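Unit 4: Wood Movement in Tabletops

Last updated: 2023-03-05

Wood takes up water from the air and gives it back. It swells and shrinks mostly across the grain. Along its length the change is small enough to ignore in furniture.

Flat-sawn boards move more than quarter-sawn boards of the same species. Flat-sawn faces usually show wavy or arched figure. Quarter-sawn faces show straighter lines.

The McGrath reading (handout 2) covers moisture content. Know these terms before lab:
- tangential and radial shrinkage
- equilibrium moisture content
- cupping

The Skirkgate boards were weighed daily for 365 days. Bring your February readings.

Light-colored tabletops:

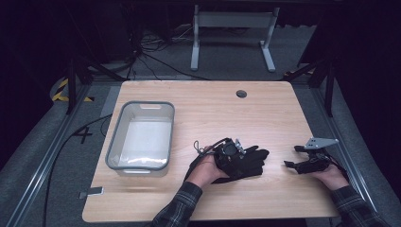
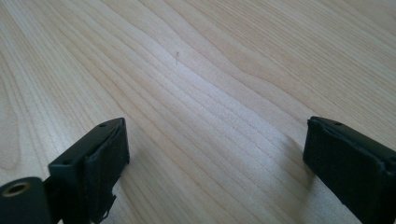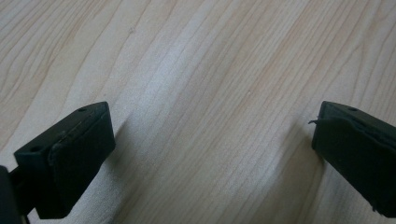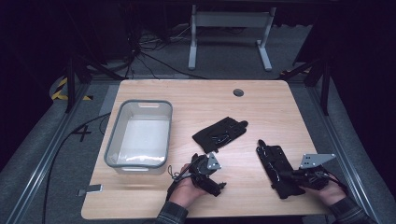
Fastening a top to its base

Use slotted holes or figure-eight clips. Do not glue a solid top to a rigid frame. Problem set 4 is due at the next lab.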